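老年看護学概論 第2回 配布メモ(2015年10月28日)

前回の感想カード、全部読みました。「せん妄と認知症の違いがまだごちゃごちゃ」という声がいちばん多かったので、今日はそこからやり直しますね。

まず発症のしかた。せん妄は数時間から数日で急に出て、一日の中でも波があります。夕方から夜に強くなる人が多いです。アルツハイマー型のほうは年単位でじわじわ。私も新人のころ、入院した晩に急に話が通じなくなった方を「認知症が進んだ」と申し送ってしまい、先輩にこってり叱られました(脱水でした…)。

見るポイントは注意力です。100から7を順に引いてもらう、あれですね。ただし計算が苦手な方もいるので、点数だけで決めないこと!
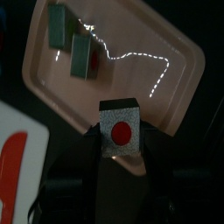 図2 トレーと緑色のブロック

原因としては薬、感染、脱水、便秘、痛みあたりをまず疑います。眼鏡や補聴器を家に置いてきた、というだけでも引き金になるので、入院時に家族へ必ず聞いてください。

4月に渡した冊子の12ページに薬の一覧があります。なくした人は607研究室の前の箱からどうぞ。

次回までの宿題:実習で受け持った方の夜の様子を、昼と比べて半ページ書いてくること。手書きでかまいません。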